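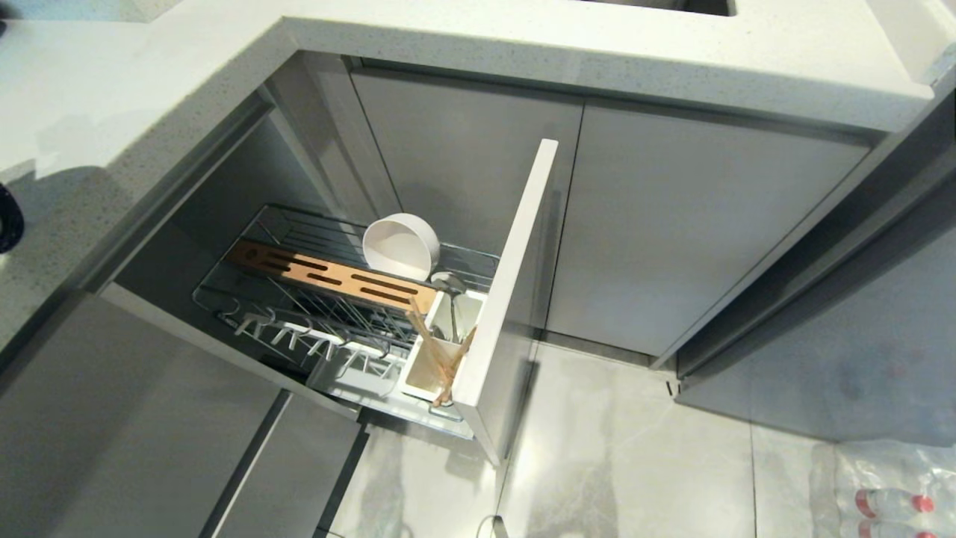 Minutes / Shared Kitchen and Fit-out

Dumstead House, Level 2 kitchen: storage and joinery review
Held in the Ramik Room, 10.30 am, February

1. Previous minutes
Accepted with one correction. Item 4 should read "benchtop sealant", not "benchtop sealing date".

2. Corner pull-out basket
2.1 The basket under the left-hand return of the benchtop was inspected with the unit extended. Runners are by Skumura, as per the fit-out schedule. The white front panel is to be checked for square against the grey doors when closed.
2.2 Contents at inspection included a white bowl, a slotted board in a light wood tone and a white rectangular holder with wooden chopsticks and a metal spoon.
2.3 The bowl was on its side against the wire. Agreed that bowls go base down on the rails, clear of the front panel.
2.4 The chopsticks lean well out of the holder. Clearance to the underside of the benchtop is to be measured with the drawer closing. If it is under 5 mm, a shallower holder is to be purchased or the chopsticks stored flat.
2.5 Request for a non-slip liner deferred. Liners trap crumbs and the chrome rails are easier to wipe down bare. 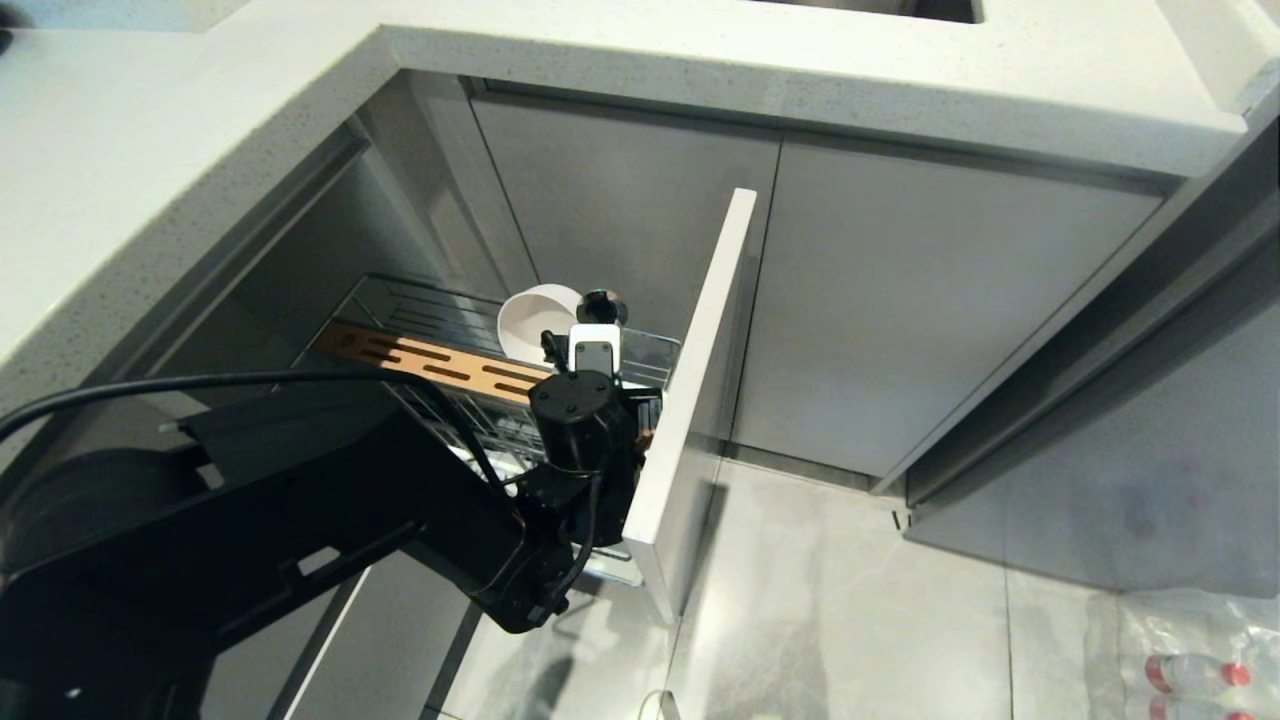
Item 2: corner pull-out, bowl in wire basket, doors closed behind.

3. Doors and panels
3.1 Grey doors below the sink run to be wiped with a damp microfibre cloth only. Cream cleanser is not to be used on any cabinet face.
3.2 Manurung Joinery quoted $213 to re-set the hinges on the corner cabinet and adjust the shadow gaps. Accepted.

4. Benchtop
Speckled quartz, square edge profile. No change to the care sheet. Trivets remain compulsory for hot cookware.

5. Floor storage
5.1 Plastic-wrapped packs of bottled water are not to be kept on the tiles beside the cabinets. Packs to go to the Level 2 store.
5.2 A clear zone of some 400 mm is to be kept in front of the pull-out when extended.

6. Actions
Measure holder clearance (2.4): fit-out group, before next meeting.
Confirm hinge booking with Manurung Joinery (3.2): building office.
Relocate water packs (5.1): kitchen roster.
Liner request (2.5): carried over.

Meeting closed 11.15 am.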